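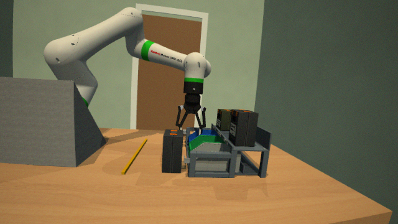 Rumivholm will replace 38 laminate worktops at the Stendside public workshop in May, the building office said. The existing tops have lifted at the seams after repeated cleaning. The new ones are light wood, close in tone to the tabletop shown, and are rated for a static load of 500 pounds each. Selamawit Mamo, who manages the building, put the total surface at 2,568 square feet.

Work will take five days. Bookings for that period move to the Vitgate annex.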